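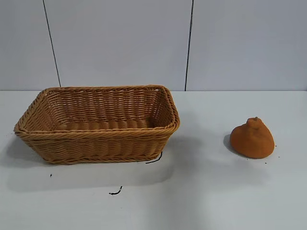
I would like to ask the people here who use synthetic rattan in the kitchen. I bought the Stulten basket in the long rectangular size, because I want to keep bread in it during the week and fruit on the weekend. My old one was real willow and it got mould underneath, so I was careful this time. The colour is good, honey brown, and the thick rim all around feels strong. But when I put it on the white table I noticed a short black strand that comes out from under the front right corner, and another small curly piece lying on the table a bit further down. The weave is tan everywhere, so I do not understand where something black would come from. Is it a thread from inside the frame? Or just dirt from the box? I have not pulled on it yet.

Posted by breadandbutterfly, 16 July 2023

Home | Forums | Kitchen & Dining | New Posts | Search | Log In

marrow_lane wrote:
Don't pull it! I had a basket from Pandau with a strand like this and I pulled, and one row of the base came loose with it. Lift the basket first and look if the strand stays on the table. If it stays, it is only fluff and you can wipe it away.

tinkettle wrote:
I don't agree that it matters so much. In my experience the base strands are held by 2 or 3 crossings each, so one loose end does nothing. Cut it with nail scissors and forget it. My bigger question is why you want bread in an open basket at all. It will be hard the next morning.

breadandbutterfly wrote:
Thank you both. I will lift it tonight. About the bread, I wrap it in a tea towel first, so the basket is only for keeping it in one place and letting some air come to the bottom. With the willow I did the same for years. What I like in this one is that the floor has ridges, and I hope the crumbs will fall between them and not stick to the crust.

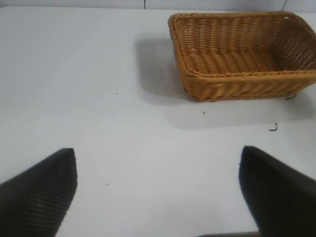
I have also thought about a liner in cotton, with a drawstring, but then I lose the air again. If somebody has sewn one for a basket with sloping walls, please tell me how you cut the corners. My first try was a simple rectangle, and it made big folds in every corner like a badly wrapped parcel.

hemline_harriet wrote:
For sloping walls you must measure the top and the bottom separately. Make the floor piece first, then four wall pieces which are wider on the top edge. Leave 2 cm for the seam. Wash the cotton before you cut! I didn't, and mine shrank so much that it is now a very nice liner for a smaller basket.

tinkettle wrote:
Or no liner. Crumbs in the ridges are exactly the problem with this type. You will be there with a toothbrush every Saturday.

marrow_lane wrote:
That's not fair, tinkettle. Plastic rattan you can put under the shower. With willow you can't do it. I rinse mine and dry it upside down on the balcony.

breadandbutterfly wrote:
I am with marrow_lane here, the washing was my reason to change. One more question, this time about how it looks. The orange decoration is from the market in Skuscombe, and I want to have it next to the basket until the real squash comes in the fall. My sister finds the two colours too close to each other.

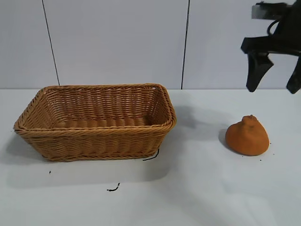
The Stulten basket on the left and the orange one from Skuscombe on the right.

So, together or separate? I could put it inside the basket also, but then there is less room for fruit.

hemline_harriet wrote:
Together is fine for me, but closer. With so much white table between them they look like they had an argument. Is it meant to be a mandarin or a squash, by the way? With this knob on top I can't decide.

breadandbutterfly wrote:
The lady at the market called it a squash, my sister says mandarin. I paid 3 dollars for it and I did not ask further.
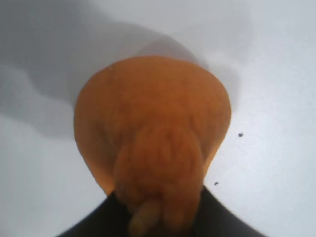

What I did ask was if it can stay on a windowsill in August, and she was not sure if the colour would fade. Therefore it will live on the table, away from the window.

tinkettle wrote:
Mandarin. And it belongs in the basket with the real fruit, so the guests can be disappointed.

orchard_gate wrote:
Coming back to the strand, please. If it is really attached, a tiny drop of Schmieder clear glue at the place where it goes into the base will hold it. Use a toothpick, and wait overnight before you put food in. Cutting alone leaves a sharp end, and it can scratch your table.

tinkettle wrote:
Glue near bread, no thank you.

orchard_gate wrote:
It is under the base, and the bread is in a towel. But as you like.

breadandbutterfly wrote:
I will look at it after supper and write again. Harriet, did you sew the floor piece with the seam inside or outside?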